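Course Handout 3: Working Rules for Hand-Held Gripper Recording
Instructor: Wolfram Schwerdtfeger, Room 552

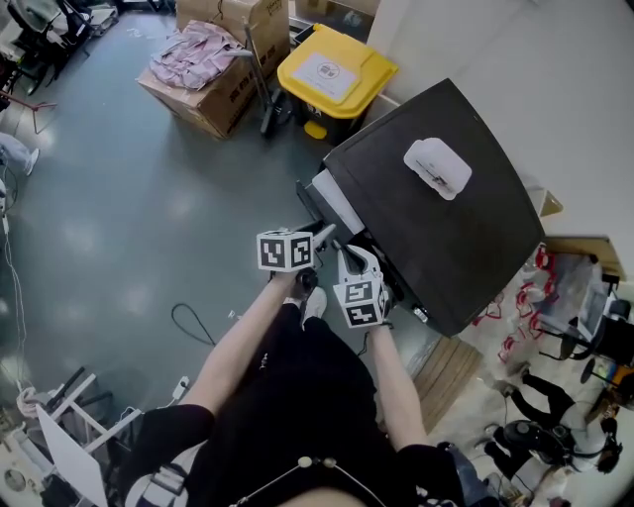

These rules apply to every recording session in the Tindale lab. Read them before your first session and bring a printed copy. You will be asked to sign the last page.

Before you start

Walk the floor once. Cables that cross your path get moved to the wall or taped down. Bags, loose boards and packaging go out of the work area. If something has to stay, tell your partner where it is.

Tie back long hair. Tuck in or take off cords, necklaces and lanyards. Closed shoes only.

Check both marker cubes. Every face must be clean, flat and firmly attached. A cube that has shifted on its mount means the grippers need to be calibrated again, even if the shift looks small.

During the session

Keep at least one face of each cube in view of the camera. When you reach under a lid or into a housing, this is where most tracking gets lost. Turn your wrist slowly and do not cross your arms.

Appliances are unplugged before anyone reaches inside. The partner checks the plug, not the operator.

Other people stay out of arm's reach. If someone has to come closer, stop, lower the grippers and wait.

Take a break after 7 takes. Tired hands squeeze too hard and the jaws wear out faster.

After the session

Write down failed takes as well as good ones. Do not delete anything. Use the Ollstead log sheet and give the reason for each failure in a few words.

Report any contact with a person, any dropped gripper and any damaged cable the same day.

Reading for next time: Kröger notes, section 3, on marker placement.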